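Foam play mat over the whole floor – what to do about drink spills and the seams?

Posted in Home and Floors, 13 Jul 2023

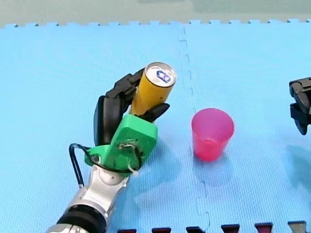

Hello all. I have a light blue foam play mat in the big room of our flat in Doltville and I like it very much, but I have now a problem with drinks on it. It covers nearly all the floor, so there is no place left where a person can stand with a drink and not be over foam. We are a family who drinks many cans. The slim ones, usually a case at a time, and they get carried around and put down wherever.

In April one can of orange soda went over near the sofa. I wiped the top with a kitchen towel and thought it was finished. Some weeks later I lifted the pieces there to vacuum and the laminate under them was sticky, with a brown line exactly where the two edges meet. The drink had gone down between the pieces and stayed. It smelled sweet and a little like old bread. I cleaned the floor with warm water and a drop of dish soap, and most of it came off, but the line is still there if you look from the side.

So my wishes are these. First, I want to know how to clean the mat when it is sugar and not only water. Second, is there a way to close the seams, with tape or something, so a spill stays on top long enough that I can reach it? I have read one page that says to use clear tape from under and another page that says never do this because the damp is then kept inside. Third, and this may be a silly point, is there any trick for standing a tall narrow can on soft foam? A wide mug stands well. A slim can stands also, but the smallest push and it goes, I think because the bottom is so small and the foam gives a bit on one side.

I don't want to take the mat away. My daughter Anine does all her playing there and the floor below is hard and cold. I also don't want to make a strict rule of no drinks in the room, because it is the room where we live. The mat was 283 in the shop at Flivgate with all the pieces, so I would like it to last.

Thank you for any advice, also if it is only for one part of this.

Venla Saarela

Viklund

Hi Venla. We had foam down for years, first in the kids' room and later in the basement, so I have had most kinds of liquid on it.

For sugary drinks, the towel alone is your problem. It takes up the liquid and leaves the sugar. Blot first, press down and don't rub, then go over it with a cloth in lukewarm water with very little dish soap, then again with plain water, then dry. Do the plain water step even if it looks clean. Soap left on foam catches dirt and after a month you get a gray patch in the shape of your cloth. On a light blue mat you will see it for sure.

Don't use bleach or a steam mop. Steam made our pieces curl at the corners and they never went flat again. Also no melamine sponge, it takes off the texture.

If the spill is anywhere near a seam, lift the pieces right away. It takes five minutes and saves you the brown line. Wash the teeth of the puzzle edge too, that is where it gets sticky, and stand the pieces on their side against a wall until they are dry. I mean really dry, overnight. If you put them back a bit damp you can get mold on a laminate floor, and then the smell is a lot worse than old bread.

About the tape, I am with the second page you read. We tried it under the seams in one corner. A spill went through anyway at the place where four pieces meet, and then it had nowhere to go. The glue from the tape was also terrible to remove. What worked better for us was to move the mat so that the seams were not in front of the sofa. If your pieces are big you can maybe shift everything half a piece over and trim the ones at the wall.

For the line that's left on your floor, try a cloth with warm water laid on it for 5 minutes and then wipe along the boards. Repeat this a few times before you try anything stronger. If it's only sugar it will come off. If it has gone into the joint and the edge is swollen, you can feel it with a fingernail, and then I'm afraid it stays.

Doltville Dad

Just get a low table. Put drinks on table. Done.

OK a bit more, I was on my phone. You want a table with a flat base or wide feet, because thin legs make dents in foam and then the table leans too. We use a heavy wooden tray straight on the mat and it does the same job for less money. A full can stands fine on it. A nearly empty one is still easy to knock over, whatever you put it on, so finish it or take it to the kitchen.

Venla Saarela

Thank you both. I did the wet cloth yesterday evening, several times, and the line is much weaker. With the fingernail I feel nothing, so I hope it is only sugar. I will do it again tonight.

The tray is a good idea and I have one already, it came with a breakfast set and has stood behind the refrigerator since we moved. It has a small edge all around, so a spill would stay in it too. I will put rubber dots under it so that it doesn't slide.

For the seams I will try to shift the mat half a piece, but first I must measure, because on the wall side there is a radiator pipe and I have already cut a hole for it in one piece. If I move everything then the hole comes in the wrong place – maybe I can turn that piece around. Does anybody know if foam can be cut clean with a normal kitchen knife? Last time I used scissors and the edge looks chewed.

Viklund

Kitchen knife no, it drags. Use a utility knife with a new blade and a metal ruler, and put a piece of thick cardboard under. Cut lightly two or three times along the same line, don't try to go through in one. For the pipe, draw around a coin or a glass that is slightly bigger than the pipe, and make one straight cut from the edge to the hole so you can slip it around.

Keep the old piece with the wrong hole. You can use it for kneeling on when you work in the garden.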